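**Enora wedding coverage – which outlet had the date right?**

**kao_archive** – June 2018

Trying to fix the timeline for the wiki page. The Ovlow gossip column says Enora and So-ying Yang registered the marriage in December and held the reception later. The Drallutthorpe fan site gives one date for both. The wiki currently cites Drallutthorpe.

**lpawlak_fan**

Ovlow's source is a stylist's post that has since been deleted. I wouldn't cite it. Drallutthorpe at least has the guest list, 200 names, and Lucyna Pawlak confirmed she attended.

**reelnotes**

Attendance confirms the reception only. It says nothing on registration. Those are separate claims and need separate sources.

**kao_archive**

Agreed. I went through 292 posts tagged with her name and 40 mention a ring before the reception. Weak evidence, but it fits Ovlow.

**lpawlak_fan**

A ring is an engagement. You are counting the same repost over and over.

**reelnotes**

Remove duplicates first, then post the number again. Also check time zones – Ovlow stamps its columns at upload, so a late item shows the next day.

**kao_archive**

Duplicates removed. 2 originals left, both undated scans from the Kao magazine spread. I withdraw the ring argument. 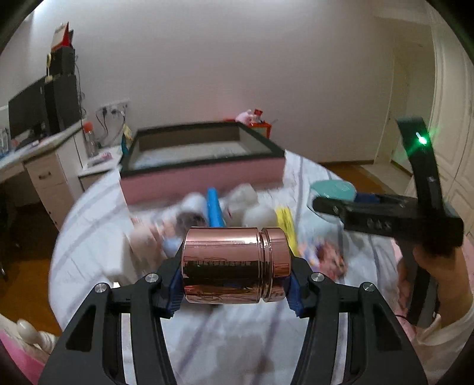 I would still split the wiki entry into "registered" and "reception", with the first marked as unconfirmed.

**lpawlak_fan**

No. An unconfirmed line gets copied everywhere within a week. Leave the field blank.

**reelnotes**

Blank is the policy for living persons. Put the Ovlow claim on the talk page with the archive link.

**kao_archive**

Moved to talk. Reception date stays as is.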